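How I sort the snack and craft bits into lidded tubs

Everything small in my craft cupboard used to live in one drawer. It was chaos! I've got 7 tubs on the go now, the little see-through-ish kind with a yellowy lid, and I can find things again.

Tip everything out first and be brutal. Wrapped bits can stay in their wrapping. Put the soft stuff in, leave a bit of room at the top, then line the lid up with the tab at the front.

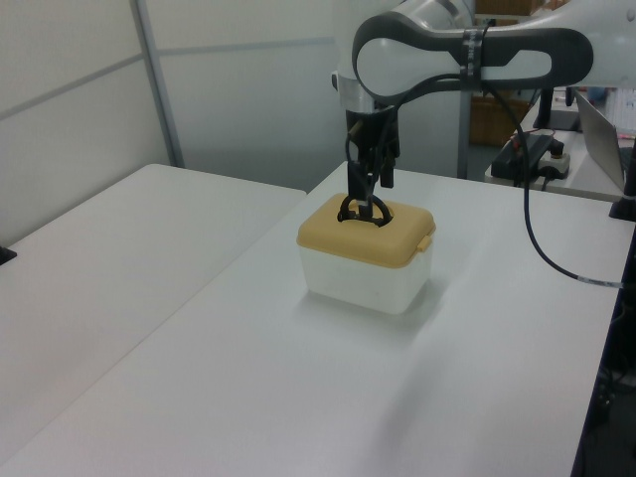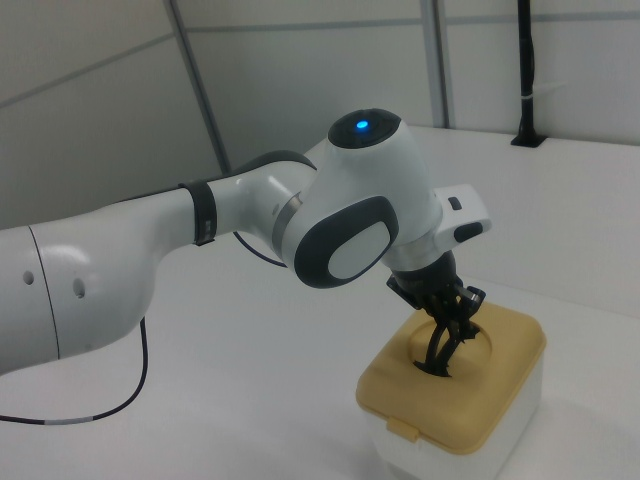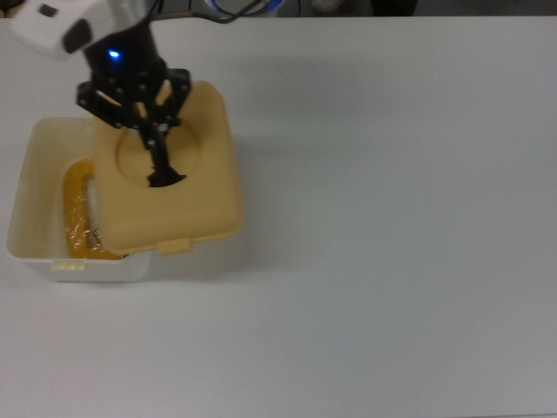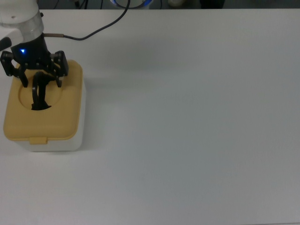
Small tub with a yellowish lid, on a white table

Press round the rim with your thumbs until it sits flat — mine always needs two goes at the corners. Don't lift it by the lid until you've checked the tabs. I once sent almost 300 beads across the kitchen floor that way, and Demyd Fedoruk is still finding them in his slippers.

Label the side, never the top, if you're going to stack them.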